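Can It Do the Chores Yet?
Speaker notes, Rogério Arruda
Holiston shop managers' meeting, March 21, 2022

Slot is 20 minutes plus questions. Guðlaug Bjarnason is introducing, so skip the bio and go straight to the first slide.

Opening

Start with the Trudetti brochure. Read the line aloud: "Ready for any bench." Leave a pause. Ask who has a bench at work that they would describe as "any bench." Ask who has a kitchen at home that looks like the kitchen in the brochure, with one mug on the counter and a window behind it.

Say where I stand early so people can argue with it. I think machines are very good at a few jobs, poor at most of the ones we hate doing, and sold as if the second group were nearly finished. I've bought automation. I would buy some of it again. I signed for the Weldu arm at our place in November and I will get to how that went.

What I mean by a chore

Keep this short. A chore is a job you can give to a new person with one sentence of instruction. Move this over there. Plug that in. Wipe it down and put it back. We call these easy and we pay accordingly. They are full of small decisions that the person makes without stopping.

Slide: handling

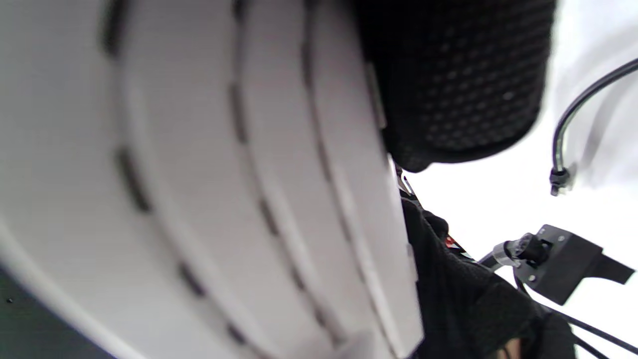 White slotted surface at close range, with a gloved hand along its edge.

Ask the room how they would write down the instruction for holding something large and curved. Most will say "pick it up by the rim." Fine, which part of the rim? How hard? What do the fingers do if it starts to slide? A person in gloves sorts that out through the glove, with half the feeling gone, while talking to somebody across the room.

The sales answer is force sensing. Be fair here, force sensing works and it has gotten cheaper. But a sensor tells you that you are pushing. It doesn't tell you whether you are pushing on the part that is supposed to move or the part that's about to crack. Our Weldu arm has a very good sensor and stopped dead every time a part was a little stiffer than the last one. Then a person walked over and pressed Resume. I would like to see "person who presses Resume" as a line in somebody's cost estimate.

Pale plastic deserves a mention as well. White part, white table, strong light from above. The vision people have an answer for this and the answer is usually "change your lighting." Sometimes you can. At home you have a lamp and a window.

Slide: cables

Slow down for this one, it's the middle of the talk.

Everybody in this room has plugged in a network cable behind something without looking. You feel for the socket, get the plug wrong way up, turn it, and it clicks. Call it four seconds of work, or a minute if the thing is under a desk.
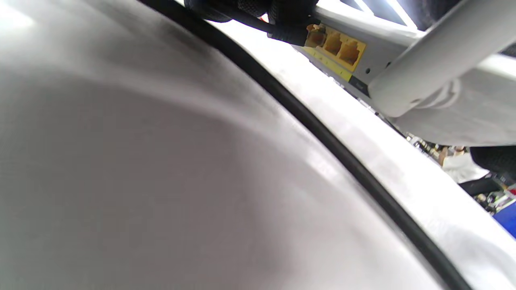

A cable has no fixed shape. Push one end and the middle goes wherever it likes. It hangs in front of the socket you want, drags on the table, catches under the unit and pulls it around. The program that worked this morning was written for a cable lying the way that one lay this morning.

Tell the Clullivon story. Their demo cell put a plug into a socket 61 times with no miss, and people clapped, me included. Then I asked to move the socket block over by the width of my thumb. They asked me please not to. The block was bolted down, the cable was held in a printed guide, and the plug was handed to the machine in the same position every time. Most of the chore had been done by whoever built the guide.

Don't be nasty about Clullivon. They make a decent cell and if you plug the same plug into the same socket all day, go talk to them. (Their sales manager may be in the room. Check the list.)

Slide: two hands
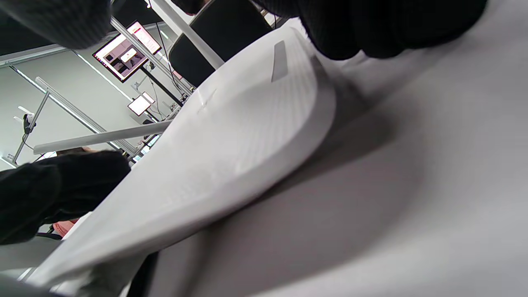

Watch anybody at a bench and the second hand never rests for long. It steadies the work, tips it toward the light, keeps a wire out of the way, comes off to scratch a nose and goes back. Buying a second arm gets you a second arm. Getting the two to share a job is a separate purchase, and in my experience the quote for it arrives later.

Also reach. People lean. They bring their face down next to the thing and look in from the side. A fixed camera over the table has one opinion about what's going on, and an arm gets in the way of it just when you want a good look.

If someone calls out that there are cameras on the wrist now: yes, agreed, it helps. It sees very well what is directly in front of it and very little of what the elbow is about to hit.

Our own numbers

Put the table up and read only two lines.

40 parts in a shift before it needed a person, on the best day.
11 on an ordinary day.

Say what the job was: take a cover from a bin, seat it, press until it clicks. The bin was the problem. When we laid the covers out in rows it did fine, and laying them out in rows took a person longer than fitting them.

What would change my mind

One unedited video, a bench the vendor hasn't seen before, and me handing over the parts in whatever order I like. I've asked Trudetti for this twice. They sent the brochure again.

Questions

Guðlaug has the roving microphone. If the vacuum robot comes up, I own one, I like it, and I pick up the socks before I turn it on.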